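Chapter 5
Lakes Beneath the Ice

Learning objectives

After studying this chapter, you should be able to:
Explain how liquid water can exist beneath a glacier when the air above it is far below freezing.
Describe the main methods used to locate a subglacial lake.
Distinguish between a lake that is stable and one that fills and drains.
Discuss the effect of water at the bed on the movement of the ice above.

5.1 Introduction

When the first radar lines were flown across the Clurar Plateau, the survey team expected to record a rough bed of rock beneath a thick cover of ice. Over most of the plateau this was what they found. Near the southern end of the third line, however, the returning signal became strong and very flat, and it stayed that way for several miles before the rough echo of the bed resumed. The operator marked the section as a possible fault in the receiver. A second line, flown across the first, showed the same flat echo in the same place.

The feature is now known as Lake Hartley. It lies beneath 2,069 meters of ice at the point where the two lines cross, and it has no opening to the surface. The account of its discovery is given in the field reports of Mervyn Cropper, who led the survey, and his reports are used at several points in this chapter to show how conclusions about a hidden body of water are reached and tested.

Chapter 4 dealt with the temperature of ice sheets from the surface downward. Students who have not worked through the section on heat flow should do so before going further, as the discussion of melting at the bed depends on it.

5.2 Why water exists at the bed

Three conditions work together to keep the base of a thick ice sheet at its melting point. The first is heat from the interior of the Earth, which passes slowly upward through the rock and into the lowest layer of ice. The second is the ice itself, which acts as a blanket. Winter air at the surface of the Clurar Plateau may reach 57 degrees below zero Celsius, but the cold is carried downward so slowly that the base is largely shielded from it. The third is pressure. The weight of the overlying ice lowers the temperature at which melting takes place, so that water at the bed may remain liquid slightly below the melting point measured at sea level.

A further source of heat is friction. Where ice slides over its bed, or deforms as it moves, some of the energy of motion is turned into heat. This source is small near the center of an ice sheet, where the ice moves little, and becomes more important toward the coast. 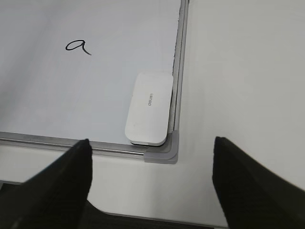 Water produced in this way does not simply run downhill. Its path is controlled by the pressure of the ice as well as by the shape of the ground, and the slope of the ice surface has a much stronger influence than the slope of the bed. Water may therefore be driven up the side of a buried valley if the surface above slopes steeply enough in that direction. A lake forms where these two influences balance and the water has no easy way out.

5.3 Stable and active lakes

Lake Hartley is regarded as a stable lake. Repeated measurements of the ice surface above it have shown no change greater than the error of the instruments. The Tokham lakes, which lie closer to the coast under a fast-moving glacier, behave differently. The surface above them rises over a period of years and then drops within a few months as the water escapes and passes to the next lake in the chain.

Lakes of this second kind are described as active. They are generally smaller and shallower than stable lakes, and many do not produce the bright, flat radar echo described above – a fact that delayed their recognition. Most have been found by measuring the height of the ice surface from satellites.

The release of water from an active lake can affect the glacier above it. If the water spreads in a thin layer, it may reduce friction and allow the ice to move faster. If it drains through a well-formed channel, the effect may be slight. Section 5.6 compares two drainage events in the Tokham chain, one of each type.

Key terms

Active lake, basal melting, hydraulic potential, pressure melting point, radar echo, stable lake, subglacial lake.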